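Pullovex: laundry handling demonstrations

README for the student project dataset, second release

Pullovex is a set of short demonstrations of people moving clothes in and out of baskets, recorded by the robotics club as its project for the year. The club used it to train the small policy we ran at the Omholm student meet in June. We are putting it up so that next year's members, and anyone else who needs cloth data, can start from something.

What is in it

The release has 567 episodes. We recorded 600 and dropped the rest, mostly for lost marker tracking. Of the episodes kept, 437 are basket tasks (pick a garment out, put a garment in, move it to the other side of the basket). The others are flat tasks on the tabletop, such as dragging a sleeve straight or folding once.

Each episode folder contains:

- head.mp4, the view from the head camera
- hand.csv, gripper pose and opening width
- wrist.csv, pose of the second marker cube
- notes.txt, a line or two from whoever was sitting at the desk

Some notes files are empty. The early sessions did not have them at all, so do not write a loader that depends on them.

How we record

One member wears the harness and works at the table. A second sits at the desk, starts and stops the recording, and calls out the next task from the list. We swap roles after every 16 episodes. Tired arms show up in the data as long pauses before the grasp, and swapping cut those down a lot.

The pose of each hand comes from the marker cubes. Both should stay in view of the head camera for the whole episode, which means keeping the elbows out and not leaning over the basket.

The gripper goes in from above with the fingers pointing away from the wearer. For most of the basket episodes we used a white mesh basket on the round green table. It is light and slides if you pull hard on a heavy garment, and we left those episodes in when the grasp itself was good.

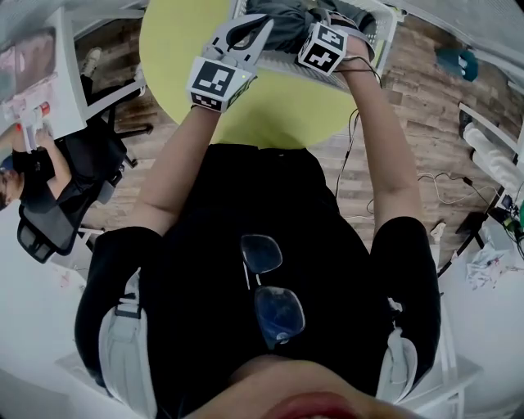 Setting up a session

1. Switch on the desk machine and check that there is space on the disk.
2. Put on the harness and tighten both straps before picking up the gripper.
3. Strap on the wrist cube with the marker facing up. Lead the cable down and out to the right, clear of your feet.
4. Look down at the table and have the person at the desk confirm that both markers are found.
5. Open and close the gripper fully three times. The width calibration reads from this.
6. Record one throwaway episode and play it back.

If step 4 fails, it is usually the light. Turn the table or move it a little toward the desk before you start changing thresholds - we lost an evening to that.

Known problems

- Black and dark gray garments have weak edges in the video. The policy grasped them less well than light ones.
- Fast wrist turns blur the markers. Gaps shorter than five frames are interpolated, longer ones are left as blanks in the CSV files.
- Wearers differ in height and the head camera angle was not corrected for it.
- The task names changed halfway through. "Lift" in the old sessions is the same as "pick out" in the new ones.
- Room sound was stripped from all videos.

Suggested split

We trained on everything except the last two sessions and tested on those. The session lists are in splits/. Please do not shuffle single episodes between train and test, as the same garment often appears many times in a row.

People

Fabrice Baudry wrote the recording script and the marker tracking. Dorian Millet ran the sessions, kept the task list and did the cleaning. Everyone in the club wore the harness at some point and agreed to the release.

Questions go through the club's issue tracker. Include the episode number and, if you can, the line from notes.txt.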